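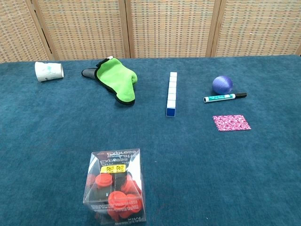

Mestora Shared Workshop — Robotics Bench Group

Oct 28, 2025. Entry by Despina

Table's dressed and I love it! The teal cover is fuzzy enough that the purple ball sits where you put it, and the woven screen gives the head camera one calm colour to look past. Today's question was flat things. The pink square is the hard one on this table, so I started there and left the cube stick, the marker and the green mitt for later.

Wrist cable first. Mirsad wants it rerouted through the forearm and he's probably right, but that's a whole evening with the shell off. For now I've set the wrist speed limit to 200 in the config (it was 2000, yikes) and will leave it there until he's had a look.

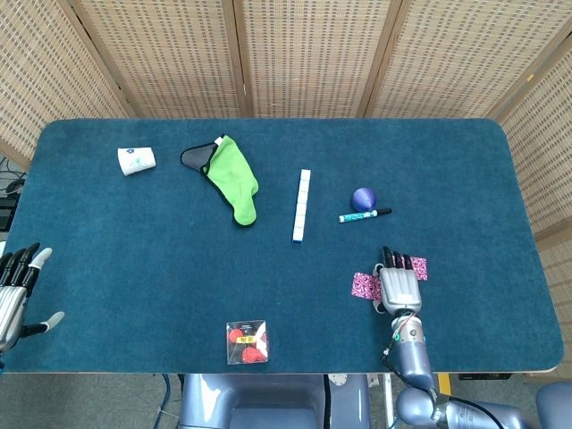
Pressing on the cloth

Palm down, right on top of the pink print. I'm trying approach 3 from Blagoje's list — come in high, settle, then close the thumb against the left edge of the fabric. 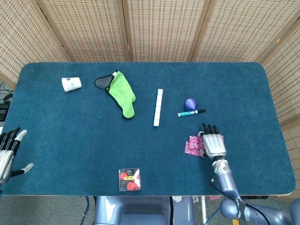 The thumb is the bit I'm most excited about. If its angle can be tuned on its own, the fingers can stay as they are. Next: save the pose as Oria 7, then try the clear box.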